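Sediment in unfiltered Bilham red: stand upright or decant?
Posted in Cellar & Storage, September, 20:14, by corkline

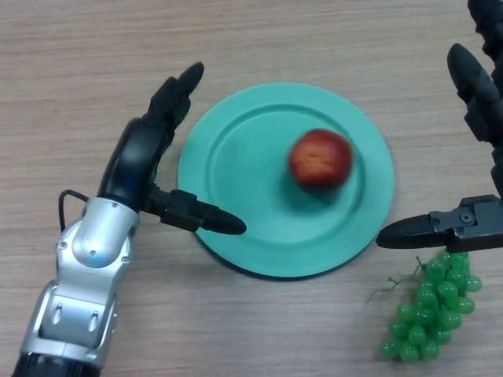 How long should a bottle with heavy sediment stand upright before opening? I have 4 of the Bilham, all stored on their sides.

Two days is enough for coarse sediment, and a week for the fine stuff. Keep it somewhere cool and don't turn the bottle when you pull the cork.

Reply from stelvin_fan, 20:41
A week is excessive. I give mine overnight and pour through a Stira mesh funnel. It catches everything I can see.

Reply from lees_and_more, 21:03
It catches everything you can see, yes. Fine sediment goes straight through mesh and it's the fine part that tastes bitter. I measured the Stira under a cheap microscope and the openings are about 200 microns. Most of what clouds a glass is far smaller.

Reply from stelvin_fan, 21:10
Fair point on the size. I still can't taste it.

Reply from corkline, 21:22
Would a deeper punt help? The Diekmann bottles have one and seem to pour cleaner.

Reply from lees_and_more, 21:37
Slightly, if the bottle is upright and you pour slowly. The ring around the punt holds the deposit until the last glass. With a flat base it slides sooner. Pour speed matters more than glass shape.

Reply from Kuvness787, 22:05
Disagree on the ring. Once the bottle is tilted the sediment runs to the shoulder whatever the base looks like. Light behind the neck, one continuous pour, stop at the first dark thread. I get 600 ml or better from a standard bottle, and the rest goes in a stew.

Reply from corkline, 22:18
Standing one up tonight. Will try it without the funnel.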